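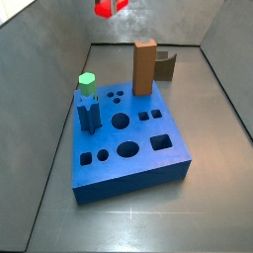
Can I use the recipes in this set in a printed cookbook?
Only the ingredient lists and the tagged fields. The method text belongs to the bloggers who wrote it, and you would need to ask each of them.

Datasets > Food and drink > Fillard Supper Recipes

February - by the Fillard maintainers

Overview Files Fields Known problems Licence Changes

Fillard Supper Recipes

Fillard is a collection of 1007 supper recipes taken from 43 food blogs, with ingredients, quantities and cooking times put into a common form. It also holds nearly 3000 reader comments in which somebody says they changed a recipe and what they changed.

The comments are the part most people come for. There are plenty of recipe collections, but most of them stop at the recipe as written. Readers swap things all the time. They leave out the cream, use a tin of tomatoes where the recipe asks for fresh, double the garlic, or bake something for longer than they were told. Fillard ties each of those changes to the line of the recipe it affects.

What is in it

Suppers only. That means a main dish meant to be eaten in the evening, with or without sides. Soups are in if the blogger serves them as a meal. Puddings, cakes, bread, drinks, jams and breakfasts are out, except where a supper recipe includes one as a component, such as dumplings in a stew or the pastry on a pie.

All recipes are in English. Roughly half come from blogs written in Britain or Ireland and most of the others from North America, so the same ingredient can turn up under two names. We kept the blogger's word in one field and our own in another. See "Names of ingredients" further down.

Files

recipes.csv - one row per recipe
ingredients.csv - one row per ingredient line
steps.csv - one row per step, summary only
changes.csv - one row per reader change
blogs.csv - one row per blog, with its permission status
units.csv - the conversion table we used

Everything is UTF-8, comma separated, with a header row. Fractions have been turned into decimals. Empty cells mean the information was missing on the page, and a dash means it did not apply.

Fields in recipes.csv

recipe_id: a short code that does not change between releases
blog_id: matches blogs.csv
title: as given by the blogger, with emoji removed
serves: the lower number where a range was given
serves_max: the higher number, or empty
prep_min: preparation time in minutes, as stated
cook_min: cooking time in minutes, as stated
main_method: one of roast, bake, fry, grill, simmer, steam, slow cooker, pressure cooker, no cook
oven_c: oven temperature in Celsius, conventional oven
diet: vegetarian, vegan, fish, meat

Times are the blogger's own. We have not corrected them, even where a recipe claims to caramelise onions in five minutes. If you want something closer to real kitchen times, the changes file has a type called "time" and you can work from that.

Fields in changes.csv

change_id: a short code
recipe_id: matches recipes.csv
line_id: the ingredient line or step affected, or empty if the change is to the whole dish
change_type: swap, leave out, add, more, less, time, heat, equipment
from_text: what the recipe said
to_text: what the reader did
verdict: liked, disliked, mixed, not said
comment_summary: one sentence in our words

Reader names, email addresses and links were dropped before anything was stored. Comments that talked about a reader's health were left out altogether, even where the swap itself was ordinary. A few people mention their children's ages or where they live, and the summaries leave that out too.

How it was put together

We wrote to the bloggers first. Those who agreed are in blogs.csv with the terms they agreed to, and those who refused or did not reply are not in the set at all. Some asked us to leave out particular posts, usually recipes that had gone into a book of theirs, and we did.

Recipe pages were saved with Raltance, a small page saver we already used for other work. It keeps the text and discards the rest, so there are no food photographs in the release and none are planned. Ingredient lines were split by a script into quantity, unit, ingredient and preparation. A person then read every line and fixed the ones the script got wrong. The usual failures were things like "a good glug of oil", "1 x 400g tin" and "salt, obviously".

Reader changes were marked by hand. Two people read each comment separately. Where they disagreed, they talked it through, and if they still disagreed the verdict was set to "mixed" and the row was kept. The working rules are in the guidelines file and they are fairly dull reading, but worth a look if you plan to add rows of your own.

Names of ingredients

The blogger's word is in name_raw and ours is in name_std. We use British names in name_std: aubergine, courgette, coriander, spring onion, prawn, mince, double cream. Coriander means the leaf, and the seed is listed separately as coriander seed. Heavy cream is mapped to double cream, although the fat content is a little different. If that matters to you, filter on name_raw.

Brands have been taken out of name_std and left in name_raw. Stock cubes, stock pots and fresh stock are three separate entries - they behave differently in the salt totals and people swap between them a great deal.

Units

Weights are in grams and liquids in millilitres. Cups were converted by ingredient using units.csv, which came from weighing things in our own kitchen and in the one at Sheehan, where the second half of the checking was done. A cup of grated cheese came out differently every time, so treat that row with care. Spoon measures are left as spoons. "Stick of butter" is converted, "knob of butter" is not.

Known problems

Slow cooker recipes are over-represented. Two of the larger blogs publish little else.

Comments lean towards praise. People who disliked a dish mostly did not come back to say so, and several bloggers remove rude comments. The verdict field should not be used to rank recipes.

Some older posts were rewritten by their authors after readers had commented. In those cases the comment may refer to a line that is no longer there. They have an empty line_id and the word "revised" in the notes column. We found 30 of these and expect there are more.

Oven temperatures given for a fan oven were raised to the conventional figure. Where the blogger did not say which they meant, we assumed conventional, and this is probably wrong for many of the British blogs.

Vegetarian tags follow the ingredients as listed. Hard Italian cheese is not checked, nor is Worcestershire sauce.

What it is suitable for

Working out common swaps, testing ingredient parsers, teaching, and looking at how home cooks alter what they read. It has been used in Fondden, a meal planner, to suggest a replacement when something is missing from the cupboard.

It is not suitable for allergy advice. A reader saying they used almond flour and it was fine tells you nothing about whether it is safe for someone else. It should not be used for nutrition figures either, as portion sizes are whatever each blogger thought a portion was.

Licence

Tagged fields, conversions and summaries may be reused with credit to Fillard. Titles remain with the bloggers. Full method text is not in the download and is not ours to pass on. Please link back to the original post if you show a recipe to the public - the address is in recipes.csv under source_url.

Changes in this release

Added the equipment change type.
Split stock into three entries.
Fixed serves for recipes given as "feeds a crowd", now empty.
Removed one blog at its owner's request.
Corrected the gram weight for a cup of uncooked rice.

Reporting a mistake

Send the recipe_id or change_id and what you think it should say. Messages are read on Wednesday. Bloggers who want a post taken out can write at any time, and it will be gone from the next release.

Overview Files Fields Known problems Licence Changes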